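Comparing two grippers for cable sorting: project report

Student: Tadeo Cáceres
Course: Robotics Laboratory, second part
Handed in: Mon 10 March

1. Why this subject

Our laboratory has one small arm, the Rukura, and in January we received a second gripper for it. The old one is the Jurić, a parallel gripper with two flat fingers. The new one is the Skekach, which has three fingers and softer tips. My supervisor asked me which of the two we should keep on the arm for the cable task, and I proposed to make this question my project.

The cable task is simple to say. A heap of charging cables lies on a table and the arm must take out one cable and put it in a tray. For a person this is boring work. For the arm it is difficult, because a cable does not keep its shape and one plug often holds another one by the neck.

2. Equipment

The arm was controlled with the Tramevov controller, which I used with its standard settings except the closing speed. I made the closing speed lower for both grippers, so that the comparison is fair. The arm stood on the bench next to the door. A single camera was fixed over the bench and looked straight down.

Changing the gripper takes four screws and one connector. The connector of the Skekach is on the inner side of the wrist and is not comfortable to reach. I bent one pin in the first week and had to wait five days for the repair.

3. Method

I collected 26 cables and used the same ones in all the trials. Before each trial I put them in a box, shook the box and turned it over on the bench. One trial was finished when the arm had lifted one cable free, or when it had tried 14 times without success.

The grasp point was chosen in two ways. In the first way I clicked on the camera picture with the mouse. In the second way the controller chose the point from recordings of human hands doing the same work. The set of recordings has 644 short pieces, all made by people of our group with a head camera and a tracking band on each wrist. The bands carry printed markers, and from these we compute where the wrist is and how it is turned. The fingers are not tracked, we only see them in the video.

4. Results

The Jurić was better when the target was a plug. Its flat fingers close on the two sides of a plug and the grasp stays firm, also when the cable is pulled against the heap. With the thin part of a cable it was worse. If the wire was lying flat, the fingers often closed above it and came up with nothing.

The Skekach was better with the thin wires. The soft tips go down to the bench and close under the wire. But it is wide, and inside a dense heap it took two or three wires together. Then the arm lifted half of the heap and the trial had to be counted as failed. With plugs it was acceptable, only it turned the plug a little while closing.

With the grasp points from the recordings both grippers began more often at the plugs. This helped the Jurić more. I did not see a clear difference for the Skekach.

One problem I did not expect was the reflection of the lamp on white cables. The camera then lost the edge of the cable and the chosen point was beside it. I put a sheet of paper over the lamp and repeated the trials of that day.

5. What the hands do differently

After the trials I looked at a part of the recordings again, slowly. The two hands have different jobs. One holds some plugs together, and the other pinches a thin wire. Our arm has only one gripper, so the holding job is not done by anything. I believe many of our failures come from this and not from the shape of the fingers.

The wrist bands also have limits. When the wrist turns, some markers go out of view, and the position becomes less exact. For choosing a grasp point this was good enough. For copying the whole movement I think it would not be.

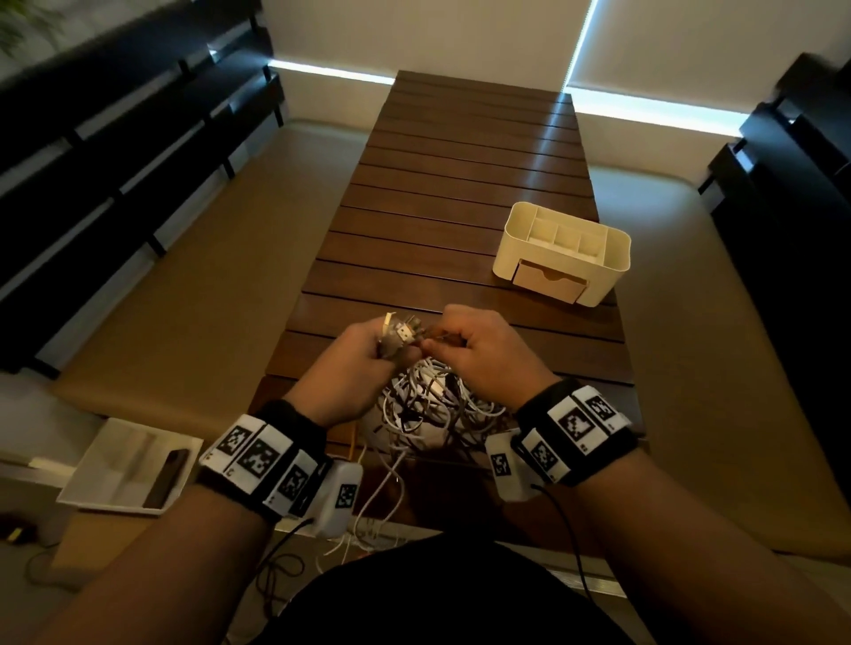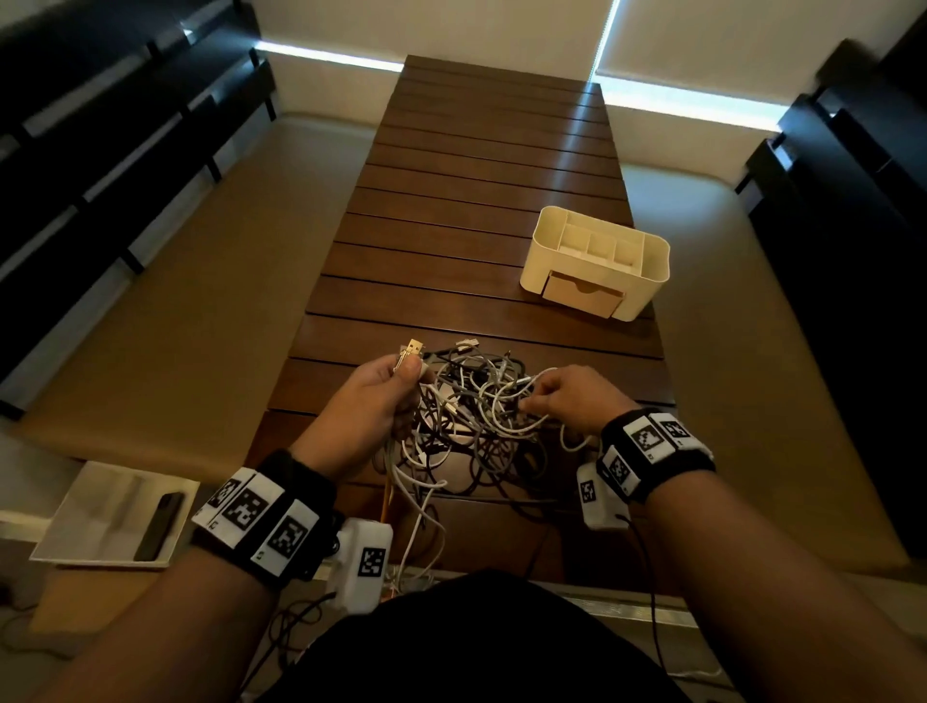
Both figures: separating the cables by hand, with marker bands on the wrists.

6. Recommendation

I recommend to keep the Jurić on the arm for now and to start each trial from a plug. The Skekach should be tried again when a second arm is available to hold the heap. The changed controller settings and the list of trials are in the project folder, with a note about the bent pin.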